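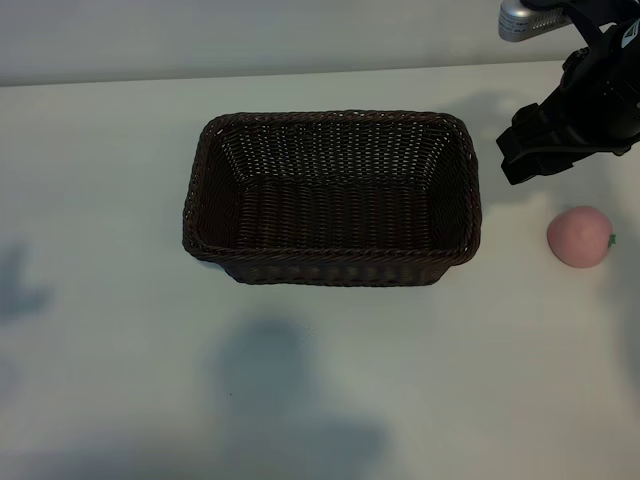 研修は四日じゃ足りない、と現地の先生から返事が来たのは先週の夜中でした。四日で新しい教え方を覚えろと言われても、翌週には教室に六学年の子がいっしょに座っている。半年後にもう一度来てくれるほうがずっとありがたい。そんな内容です。読んですぐ事務局の全員に転送しました。

というわけで今号は、教員研修の見直しの話。2021年6月分の報告もかねて。締切前であわてて書いているので、読みにくいところはご容赦を。

まず現状から。
わたしたちが山間部の小さな学校を対象に続けている「トルトフ(Toltov)研修」、今期の参加教員は174人でした。昨期より増えています。増えたのはうれしい。ただ中身はというと、正直まだまだ。

これまでの形はこうです。年に一度、町の会場に先生がたを集めて四日間。午前は講義、午後は模擬授業。最終日に修了証。終わり。
その後のフォローは電話だけ。電話といっても電波の届かない村が多くて、実際にはほとんどつながっていませんでした。つながった人にばかり話を聞いて「おおむね好評」と報告していたわけで、ここは反省しています。

参加者アンケートの自由記述を読み返しました。多かった声をいくつか。

・一学年一教室を前提にした教案では使えない
・教科書が届くのが学期の途中になる
・研修中、自分の学校は休校になってしまう
・女性教員は泊まりがけの参加を家族に反対される
・会場までの交通費が先払いできない

最後の交通費は、すぐ直せる話でした。これまでは領収書と引きかえの後払い。七月の回からは、出発前に各地の窓口で受け取れるようにします。なぜ今までやらなかったのかと言われれば、返す言葉がありません。

休校の件は重たい。先生が一人しかいない学校では、先生が研修に出れば子どもは四日間、授業なしです。往復の移動も入れれば一週間。良い授業のための研修が授業をつぶしている。現地の教育事務所からも前々から指摘されていて、こちらの腰が重かった。

で、どう変えるか。

一つめ。集合研修を2日に短縮します。講義の部分はほぼなくして、模擬授業と教案づくりにしぼる。講義の内容は冊子にして事前に配布。冊子は現地語で、図を多めに。印刷はフレイザー(Fraser)印刷所にお願いしていて、500部の見積もりをもらったところです。紙の値上がりがきつい。表紙はカラーをあきらめるかも知れません。

二つめ。巡回指導を始めます。指導員が学校まで行って、授業を見て、いっしょに次の週の教案を作る。一校あたり丸一日。第一陣は25校です。選び方でだいぶもめました。道路沿いの行きやすい学校から始めるのか、いちばん遠いところから始めるのか。結局、半々です。行きやすい学校ばかり手厚くなるのは、これまでの失敗そのままなので。

三つめ。複式授業の教案集。これがいちばん要望が強かったもの。二学年または三学年を同時に見る場合の、時間の割りふりの見本を載せます。片方の学年が書き取りをしている間に、もう片方に説明をする。その切りかえの合図をどうするか。上の学年の子に下の子を見てもらうのはどこまで良いのか(ここは意見が割れました。教えることで伸びる子もいるけれど、毎日だとその子自身の勉強が遅れる)。現地の先生がたがすでにやっている工夫を集める形にします。こちらで一から書くより、そのほうが確実に役に立つ。

算数の教案は先にできています。国語はまだ半分。理科は手つかず。がんばります。

女性教員の参加について。
これは簡単な答えがないです。泊まりなしで通える範囲の小さな会場を増やす、というのが今のところの案。学校の教室を借りて、近隣の先生だけで集まる。少人数ならそれで足ります。家族の付きそいを認めてほしいという声もあって、付きそいのかたの食費は予算に入れました。託児は検討中。場所はあるけれど人がいない、という地区がほとんどです。

女の子の就学率を上げたければ女の先生を増やすこと、とはどこでも言われる話です。でもその先生が研修に来られないのでは、続きません。次の回では参加者の男女別の数も出すようにします。今期は地区によって集計のしかたがばらばらで、信用できる数字になりませんでした。すみません。

教科書の遅れ。
わたしたちの手の届く範囲ではないのですが、放っておくわけにもいかず。去年の11月に提出した要望書に、ようやく返事が来ました。配送の順番を見直す、とのこと。具体的な時期は書いてありません。引き続き聞きます。当面は、教科書なしでも最初の一か月を回せる教材の一覧を教案集の付録につけます。小石、豆、古新聞、カレンダーの裏紙。どこの村でも手に入るもの限定。

お金の話。
巡回指導は集合研修より高くつきます。車代と指導員の日当がほとんど。一校に丸一日かけるのですから当然といえば当然で、理事会でも質問が集中しました。同じ予算で来られる先生の数は減ります。それでもやるのか、と。
やることになりました。修了証の枚数を成果として数えるのをやめよう、というのが議論の落ちつき先です。かわりに何を見るか。教室で実際に教案が使われているか、子どもの出席が続いているか。この二つを巡回の記録で追っていきます。記録用紙は一枚におさめました。最初の案は七枚あって、指導員から総すかんをくらいました。

助成をいただいているストリス(Stollis)基金には、この変更を先月説明ずみです。年度途中の計画変更なので書類は増えましたが、了承をいただきました。中間報告の期限が一か月のびています。経理担当のかた、カレンダー直しておいてください。

ディムコム(Dimcombe)事務所からの連絡。
・倉庫の棚おろしは月末。冊子の在庫をそれまでに数えるので、貸し出し中の分は一度戻してください。
・教案の翻訳を手伝ってくださるかた、あと少し足りません。算数用語に強いかただと大変助かります。在宅で可。
・事務所の電話がまた不調です。急ぎはメールで。
・会費の自動引き落としをご利用のかたは、今月だけ引き落とし日が二日おそくなります。

感染対策について、問い合わせを多くいただいています。小会場方式にしたのは移動を減らす意味もあります。窓を開けられる教室だけを使い、食事は各自で。体調の悪いかたは無理せず次の回へ、振りかえの申請は不要です。状況次第では巡回のほうを先に始めて、集合を後に回すことも考えています。決まり次第、次号でおしらせします。

指導員の募集もしています。教員経験が五年以上、複式の経験があればなお良し。現地語が必須。山道の移動が多いので体力もいります。任期は学年末まで、更新あり。これまでに応募してくださったかたには今週中に全員へ返事をを出します。おそくなってごめんなさい。

冒頭の先生には、半年後にまた行きます、と返信しました。すぐに返事があって、雨季の前にしてほしい、橋が通れなくなるから、と。巡回の日程表は雨季の前に遠い学校を全部入れるよう、いま組みなおしているところです。

次号は巡回第一週の報告を載せる予定。複式授業の工夫、身近でやっている例があればぜひ送ってください。手書きのメモでも、走り書きでもかまいません。宛先はいつものところです。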